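Moving to Lesstead, the money side

We signed the lease in August and I've finally added it all up. Bond and first month came to nearly 3000 dollars. The truck from Drarora was 1751, which hurt, and Hussam Khalaf lent us his trailer for the leftovers. 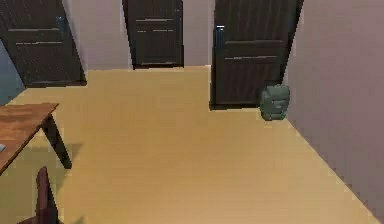 What I'd do differently

Get a third quote. Cancel the old internet before the new one starts, as we paid for both for five weeks. Label boxes on the side. I still can't find the kettle lead.

The bus into Nimmont takes nine minutes longer than the timetable claims, so I've gone back to riding. 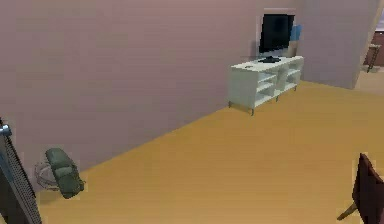
White console against the back wall.

Power bill next month.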